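Logistique textile : le pari du transbordement direct

À Hirden, les camions n'attendent plus la nuit pour repartir. Depuis le mois de mars, la plateforme exploitée par la société Arkach reçoit les collections de lingerie et de maillots de bain de 18 fabricants, les trie à quai et les réexpédie vers les détaillants sans passage en rayonnage. Le procédé est ancien dans l'alimentaire. Il demeure peu répandu dans l'habillement, où la multiplicité des tailles et des coloris a longtemps justifié le recours au stock.

« Une collection de bain se vend en quelques semaines ; chaque journée passée en entrepôt est une journée retirée à la vente », expose Nélida Saavedra, directrice des opérations. L'entreprise gère à ce jour 2494 références, dont une part croissante destinée à la vente en ligne. Les commandes sont étiquetées chez le fabricant, magasin par magasin, ce qui suppose une discipline que tous les ateliers n'étaient pas disposés à accepter.

Arnel Manalo, responsable des relations avec les fournisseurs, reconnaît que les premiers mois ont été difficiles. Des cartons arrivaient sans bordereau, d'autres avec un bordereau établi pour une autre enseigne. Un cahier des charges commun a été signé avec les fabricants, assorti de pénalités — modestes, précise-t-il — à compter de la troisième erreur.

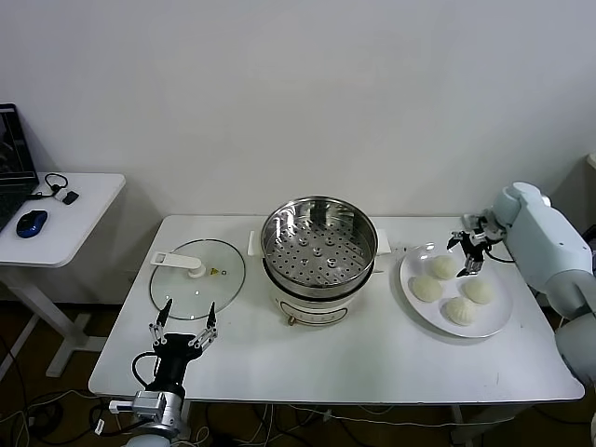 L'élargissement du service à d'autres familles de produits constitue la prochaine étape. Arkach a engagé des discussions avec Eltico, distributeur d'articles pour la maison, dont les volumes culminent en dehors de la saison des maillots. Les contraintes diffèrent sensiblement. Un soutien-gorge supporte d'être comprimé dans un carton ; un cuiseur vapeur électrique, avec son panier perforé en inox et son couvercle de verre à poignée blanche, exige un calage, une manutention plus lente et un contrôle à l'arrivée. Les quais devront être réaménagés en conséquence, et deux tarifs distincts sont à l'étude.

Le modèle compte aussi ses détracteurs. Pour Jamie Dunmore, consultant au cabinet Rutherford, l'absence de stock tampon reporte le risque sur le détaillant. « Si un camion manque son créneau, le rayon reste vide », observe-t-il. Arkach répond qu'une réserve limitée est conservée pour 121 références jugées sensibles, principalement des collants et des articles de base, dont la demande ne connaît pas de saison.

La question de l'emploi reste ouverte. Lilibeth Talavera, déléguée du personnel, demande que les horaires soient communiqués plus tôt aux équipes de quai, dont l'activité suit désormais l'arrivée des véhicules. La direction propose un préavis de 8 jours. Les négociations doivent reprendre à la rentrée, en même temps que l'examen du dossier Eltico.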